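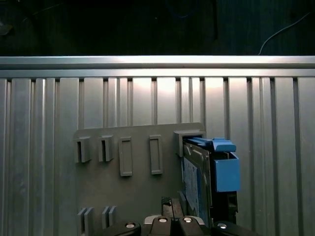
How does a robot learn to swap a hard drive? A technician guides it through the job by remote control, and the recorded movements are used to train it.

Plavuris will run 200 such demonstrations at its Oletside workshop in February, project lead Thilini Kodikara said.

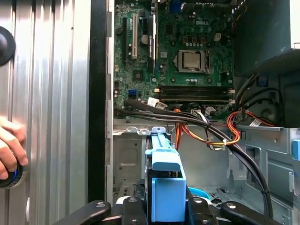 Training covers used office computers. Towers vary inside, and cables often lie near the drive caddy, so the operator has to steer the gripper carefully. A colleague can keep a hand at the case.

Press contact: Emlyn Wynne, Plavuris, Oletside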